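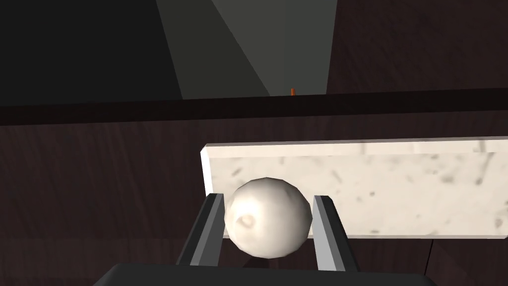 The ball held between the fingers in sim, with the marble block behind it

I promised Carmela Prieto back in February that I'd write up the gripper comparison, and here I am finally doing it with a pot of tea and far too many open tabs. The short version is that I ran the Lüthi two-finger model and the Comik one through the same little house in simulation (my Jillholm scene, for those who have been reading a while) and gave each of them 100 grasps on the ball to start with.

I love the ball as a first test! It's so low-poly that the fingers land on flat facets, and you learn quickly how a controller feels about contact. The Comik dropped 28. The Lüthi dropped 4, and I'm fairly sure those were my own fault for leaving the closing speed where it was.
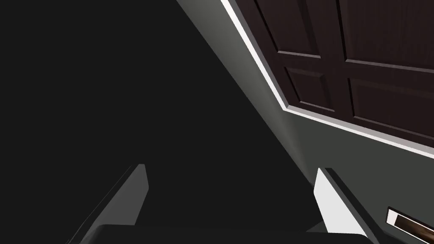 Wrist camera tipped way over, facing the paneled door

After that I went off to look at doors, and this is where the wrist camera ate most of my evening. I had mounted it with a roll offset I'd copied from an old Colelach config, so every straight line in the house came out as a diagonal. The white trim was a lifesaver — it's the brightest thing in view, and I could nudge the angle and compare against it.

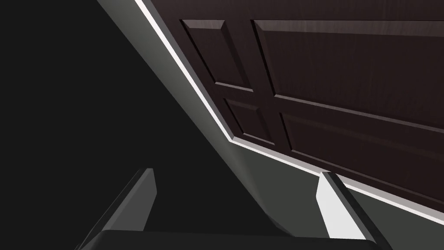

Same door, fingers wide apart, all four panels in view

I kept both fingers in the shot on purpose. Some people crop them out to save pixels, but I like knowing where the tips are compared to whatever I'm reaching for, and my poor controller seems to like it too. 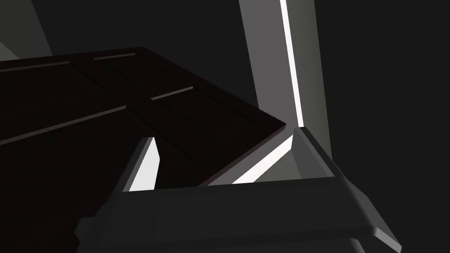
The other thing I changed was the step rate. I'd been running the arm controller at 200 Hz and blaming the gripper for every bit of jitter, when half of it came from me sending new targets faster than the arm could settle. Carmela spotted that in my logs over lunch, bless her. Next up is rerunning the Comik with the slower targets, to give it a fair shake before I say anything meaner about it.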